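Section 4: Descaling your Drinholm kettle

I do mine every January and again in winter, but if you're on bore water you'll want to go more often!

1. Unplug the kettle and let it cool right down.
2. Tip in 400 mL of white vinegar, then top up with water to the 1,000 mL line.
3. Plug in, set the dial to 70 degrees and let it switch itself off.
4. Leave it for 30 minutes (I go and hang the washing out).
5. Empty, rinse twice, then boil a full kettle of plain water and chuck that too.

Caution: never put the base under the tap - wipe it with a barely damp cloth.

Note: stubborn white patches on the bottom usually shift with a second go, so please don't attack them with steel wool.

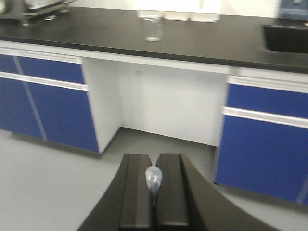

If the kettle still smells of vinegar afterwards, leave the lid open overnight and boil it once more in the morning.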